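Kitchen robots: still working on the pot and spoon

Gomomden, the appliance repair and supply cooperative, has spent the spring asking a simple question on behalf of its members. Can a robot arm do a kitchen chore yet, and if so, which one?

The short answer from the first round is that arms can handle parts of chores. They can pick up an object, hold it and put it somewhere else. Whole chores, such as clearing a draining board or putting away a load of dishes, are still out of reach for anything a member could afford to buy or service.

Members asked for this work at the March meeting. Repair shops want to know whether they should train people for household robots, and the small caterers in the membership want to know whether to hold off on replacing older equipment. Both groups had seen sales videos. Neither had seen a machine do an ordinary job at ordinary speed, with ordinary things on the table.

The project is called Sturkitz. It looks at small tabletop tasks, with a single arm and a two-finger gripper, using items that turn up in any kitchen drawer or cupboard. A metal pot and a spoon with a plastic handle are typical. The table is fenced with clear acrylic panels, so a dropped item stays where it can be reached.

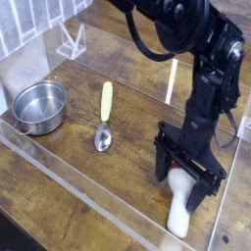
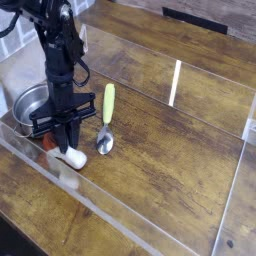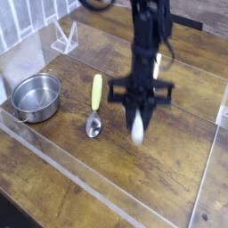
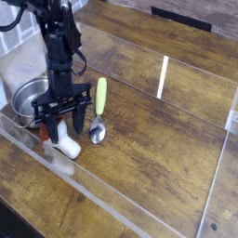

The arm at work on the wood-grain tabletop, with the metal pot or bowl and the spoon beside it.

Each item asks something different of the machine. A soft object is forgiving. The fingers can close a little too hard or a little off center and the grip will usually hold, though the object may hang at an angle and need more room on the way down. Hard, shiny things are less forgiving. Polished steel throws back light from every direction, and a vision system can lose track of where the rim ends and the reflection starts. Spoons are thin, and they lie flat, so the fingers have to come down very close to the table to get hold of one.

A person deals with all of this without thinking. The arm has to be told, or has to learn from many recorded tries. Sturkitz has set a target of 550 tries across 11 tasks, and scoring is strict. A task counts as done when the object ends up in the right place with no help from a person. Partial results are written down but don't count toward the score.

Speed is the other matter. In the first set of timed runs, moving one item from the table into a pot took 36 seconds on average, counting the pause before the arm set off. Anyone who has worked a dinner service will see the problem. For a person at home who has trouble gripping or reaching, the figure may matter a good deal less, and several members have asked that home use be scored separately. That will be done from the next round.

There was also a question about shop-floor work. Antwi, the parts warehouse that serves most of our members in the north, already uses arms to move sealed cartons between belts. The staff there are happy with them. Cartons are all one shape, however, and they arrive facing the same way. Loose parts in bins are still picked by hand at Antwi, and there are no plans to change that this year.

The view in the Tuditz branch, which keeps the service records, is that repair shops should not rush. A robot arm has motors, bearings, cables and a control board, and most of that is familiar to anyone who has rebuilt a mixer or a dishwasher pump. Cables that hang outside the arm are worth a look at every service, as they bend each time a joint turns. The software side is less familiar. Tuditz suggests one person per shop take a basic course, if the shop has time for it – there is no need to send the whole bench.

Seven of the tasks are now under way. The remaining ones involve lids, drawers and water, and will start once the current group has been scored.

Members who would like to suggest a chore for the list can send it to the Gomomden office. Please name the items used and say where each should end up. Short jobs are easier to test than long ones, so "put the spoon in the pot" is more useful to us than "tidy the kitchen." Scores for the first tasks will be printed in the next newsletter, including the ones the arm failed.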